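What I Learned Watching a Robot Practice in a Room That Doesn't Exist

I went to the Otport open day expecting noise. I had in my head a big hall with orange arms swinging car doors around, and a guy in a hard hat telling us to stand behind the yellow line. What I got was a second-floor office with carpet, a tray of very good pistachio cookies, and a row of monitors. The robots were on the monitors. I'll admit my heart sank a little.

There were 12 of us in my group, mostly people from the neighborhood plus a couple of teachers and one very serious kid with a notebook. Our guide was Homa Hashemi, who runs the simulation side of things, and she started by asking who had come to see a robot. Every hand went up. "Okay," she said, "you'll get one downstairs at the end, but it learned everything it knows up here." Then she sat down and opened a program they call Geto, and for the next hour we watched a make-believe arm in a make-believe room.

I want to argue that this was the right way to run an open day, and also complain about it, because I've been going back and forth ever since I got home.

First, the case for it. Most robot demos I've seen (in person or online) are magic tricks. The thing has been set up to do one task on one table under one set of lights, and everybody claps when it does. You leave knowing that it worked once. Homa's demo was the opposite of a magic trick. She ran the same job over and over, picking up a small object and moving it somewhere else, and she didn't skip the bad runs. The counter in the corner of her other monitor said 1,033 attempts for that one job. She told us 82 percent of the last batch had gone fine, and then she spent most of her time on the ones that hadn't! I loved that. When was the last time a company invited you in and showed you its mistakes before lunch?

The view she kept coming back to was the one from the robot's own wrist. I hadn't thought about what a robot like this gets to look at while it works, and the answer is, not a whole lot.
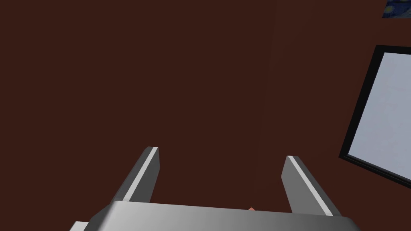

Page last changed: November 7, 2024

It's mostly wall! Two gray fingers, a big stretch of dark reddish brown, and one little sliver of orange poking up over the gripper. The rest of the orange thing is hidden behind the robot's own hand. I found this weirdly touching. If you asked me to work with my view blocked like that I'd tip my head to one side, or walk around the table, or just grope for it. The machine has to be taught that any of those would be a good idea.

The serious kid with the notebook asked why there was art on the wall if the robot wasn't supposed to look at it. Great question. There's a black-framed panel off to the right, so pale it could be a blank canvas, and up in the corner a bit of a swirly dark blue painting that looks like a night sky. Homa said a room with nothing on the walls teaches a robot to expect rooms with nothing on the walls. Real homes have pictures and clutter and bad taste. So the team changes the walls and swaps the decorations, and the software has to cope. They have 400 versions of the room, she said, and she has a favorite, which she refused to name.

Now for my complaint. A simulated room is a polite room. No draft, no dog, no sticky patch on the counter from breakfast. I kept thinking about my own kitchen, where the drawer by the stove only opens if you lift it and sort of insult it. Homa was straight with us about this. She said they can fake a lot of that, friction and wobble and so on, but you can only fake the trouble you've already thought of. I wrote that down on my cookie napkin. I wish it had been printed on a big sign by the door, because a visitor who left early, before she got to that part, would have gone home thinking 82 percent on a computer means 82 percent in your house.

And people did leave early. A couple of them slipped out around the half-hour mark, and I get it. Watching gray shapes on a monitor isn't thrilling. The last open day I went to, at Arkari in June, had a robot handing out balloons, and the line went down the block. I couldn't tell you one thing I learned there. I have a balloon, or I did.

Downstairs, at the end, we did meet the real arm. They call it Shirazi. It was smaller than I expected and a lot slower, and it picked up a plastic lemon on its second try. The first time it closed on air. We clapped anyway – louder for the miss, I think, since by then we all had some idea of what it was up against. An hour earlier I'd have rolled my eyes and gone looking for my coat.

So my vote is for keeping the boring part. Put the wrist view on the biggest monitor in the building and let people stare at it. Let kids take a turn steering (we weren't allowed to, and I asked twice). Maybe have Shirazi upstairs next to the monitors, so you can look from one to the other instead of waiting until the end, when half the group is checking the time. And please write the success rate on the wall with a plain sentence next to it saying what it's a rate of.

I've signed up for the next one. I'm bringing my sister, who thinks all of this is nonsense, and I'm going to make her stay for the whole hour. The cookies should help.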